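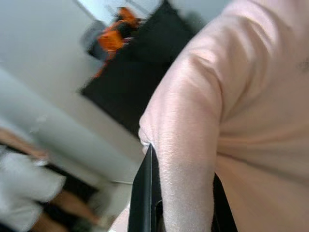

Notebook / Dye room / Knits

26 May 2024
6 min read

Search the notebook Go

Pale madder on cotton jersey, third set

Continues from the second set, where the shade was right and the levelness was poor. Aim unchanged: a light, slightly warm pink on Flutska jersey in sleeve and body panels, repeatable by whoever is in the dye room, without the streaking along the fold lines that spoiled the last lot.

Cloth. Flutska single jersey, unbleached, all cotton, from the roll Diane opened at the start of May. It still has knitting oil on it. A water drop on the face sat for longer than I could be bothered to watch. Anything said below about uptake depends on getting that out first, and I now think most of the trouble in the second set was there.

Scour. Soda ash at 2% on weight of fibre, plus the neutral detergent, brought up slowly and held just under the boil for two hours. Liquor came out the colour of weak tea. Repeated at half strength and it came out nearly clear. After the second scour a drop of water went in at once, anywhere on the panel including the selvedge. In the second set we scoured once, for one hour, and tested in the middle only. The selvedges were where the pale patches turned up.

Panels shrank in the scour, more in length than in width, as expected with this cloth. Cutting must come after scouring. Lorne has asked for this to go on the wall sheet and I have put it there.

Mordant. Aluminium acetate, 6% on weight of fibre, dissolved separately in hot tap water and strained through muslin before it went in. Bath at 40 °C, panels entered wet and opened out. Left overnight with the lid on, turned twice before going home. No tannin this time. Tannin gave a good fast base in the first set but it brings its own beige, and on a shade this light the beige is a quarter of what you see.

Dried fully on the rail, then a chalk bath, ten minutes, hand warm. Rinsed. Albertina's opinion is that drying before the chalk makes no difference. Mine is that it does, on the strength of the reading I've done and no trial of our own. We should settle it with a split panel and I've listed it at the end.

Dye bath. Ground madder root from the Mutis sack, 5% on weight of fibre. Soaked overnight in cool water, the first soak liquor poured off and kept in a jar. Pouring it off takes some of the yellow with it. The jar is labelled and should be used on something wool before it turns.

Main points of the run:

Liquor ratio raised to 40:1, from 25:1 in the second set. Panels move freely and don't lie folded on the bottom.

Madder held in a tied bag. Loose powder gave red specks in the first set that never washed out of the knit.

Entered at 26 °C, wet out, all panels in together inside one minute.

Raised evenly to 60 °C over an hour and a half. Held an hour.

Cooled in the bath to hand temperature before lifting.

The thermostat on the Arsenault vat overshoots. Set to 60 it went to 66 before settling, which is harmless with madder. Set to 70 for a test with water only, it went to 79, and that is too close. Past 80 the browns start to come across and the pink goes towards brick. Sota's view is that the probe is reading the wall and the heater is heating the middle. He moved it inward on a bit of bent wire and the overshoot halved. A proper bracket is wanted. Until there is one, no setting above 65 on that vat for any red.

Shade. Wet, the panels looked much too strong and I nearly pulled them early. Dry, they came down to a light pink, a little warmer than the standard card under the north window and close to dead on under the tube lights. I'd call that a pass. Kendra thought it a shade too peachy. We looked at it again after lunch with the blinds up and she had not changed her mind. The standard card has itself faded where it sticks out of the folder, so the comparison was made against the covered half only. A new card should be cut from this set once it is agreed.

Levelness. Much better. No fold lines on the body panels. Sleeve panels show a faint band at the cuff end of one piece, visible when held to the light, hard to find lying flat. That piece had been pegged at the cuff during drying after the mordant. The mordant travels with the water as the cloth dries and collects at the lowest edge and at the pegs. Dry flat on mesh from now on. The rail can go back to finished goods.

One general point about levelness on knits, for whoever picks this up. A woven sample can be checked flat on a table and what you see is what you get. Jersey stretches, and where it is stretched the face opens and looks lighter. Two of us marked down a panel as patchy in the second set when it had only been pinned unevenly. Lay it relaxed, stroke it once in the wale direction, leave it five minutes, then judge. Judge again over a bent form, padded arm or similar, before anybody signs it off. Creases and shine change a pale colour more than a small dye fault does.

Wash test. Panel offcuts washed at 40 °C with the plain detergent, then the same again with a household powder. With the plain detergent there was slight loss in the first wash and none I could detect in the second. The household powder pushed it noticeably towards blue-pink, which is the alkali at work. A dip in water with a splash of vinegar brought most of the warmth back. Customers won't do that. The care label from Werkbridge says "mild detergent" in small type and it ought to say it in larger type. Lorne to write to them.

Rub test. Dry, nothing on the white cloth. Wet, a very faint mark, less than in the first set. I put that down to the bag and to the longer rinse. Final rinse was run until clear, then a hot soak, then run until clear again.

Light test. Strip in the window with card over half, put up this afternoon. Nothing to report until it has had some weeks. The second-set strip is still up beside it and has lost a little. Please don't move either of them to clean the glass.

Water. Tap water throughout. Madder likes hard water and ours is hard enough. Albertina ran one small jar in rainwater for comparison and got a thin orange. Useful if anyone ever wants a thin orange. The old iron bucket must not be used to carry rinse water for this work, even when the white one is in use elsewhere. There is a dulled corner on a trial piece in the box that I am fairly sure came from it.

Steam. Pressed one panel from the back with a cloth between. Colour deepened under the iron and returned on cooling. Pressed a second from the face with no cloth and it took a sheen that hasn't come out. Back only.

To do

Split panel: dried before chalk against straight into chalk. Albertina and me.

Bracket for the vat probe. Sota.

Repeat the sleeve panels dried flat on mesh, same bath strength, no other change.

One run at 4% madder, to see whether Kendra's complaint is about hue or just depth.

Weigh the Mutis sack. It feels lighter than the ledger says and somebody may have taken some for the evening class. A new sack will be a new harvest and everything above will need checking against it.

Mordant bath kept, lidded, on the lower shelf. Can be topped up once. Date is on the tape.

Filed under: Natural dyes, Cotton, Reds and pinks, Test runs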